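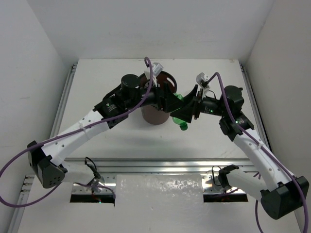

Sorting bottles and jars at home

Keep the recycling bin close to where you empty things. Ours lived in the garage for years and half the bottles ended up in the kitchen rubbish.

Empty plastic bottles fully and give them a quick swish with old dishwater. Whether the cap stays on depends on your council, so check the list – ours changed in April.

Labels can stay. For jars you want to keep, soak them in warm water with bicarb for 14 minutes, then rub off the glue with cooking oil.

Wash the bin itself every couple of weeks. Hot water, a splash of vinegar, dry it upside down in the sun. Don't line it with a plastic bag.

Radwa Mansour, Lisotstead
Updated 6/6/25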